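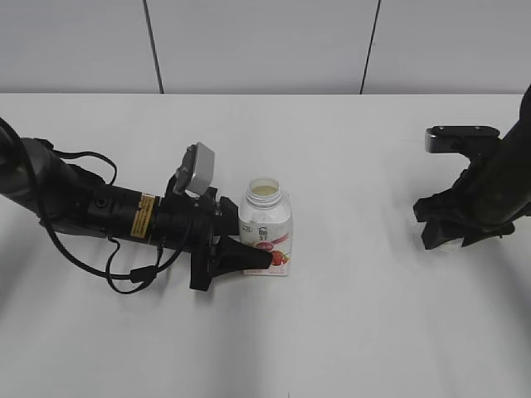 ## 4. Refilling and closing the small bottle

Pakero refill kit, table-top use

1. Wipe the table and let it dry. Choose a flat spot away from the edge.
2. Stand the bottle upright and take off the cap. Set the cap down with the inside facing up.
3. Pour slowly until the liquid reaches the base of the neck - no higher. The bottle takes nearly 40 ml.
4. Wipe the thread with a dry cloth.
5. Hold the bottle low on the body and screw the cap on by hand.

**Note:** Squeezing an open bottle pushes liquid up over the thread. If this happens, repeat step 4 before closing.

**Caution:** Do not leave the bottle open for longer than 17 minutes. Do not top up with a different product.

Replacement caps are part no. 442. Store closed bottles upright - see section 5.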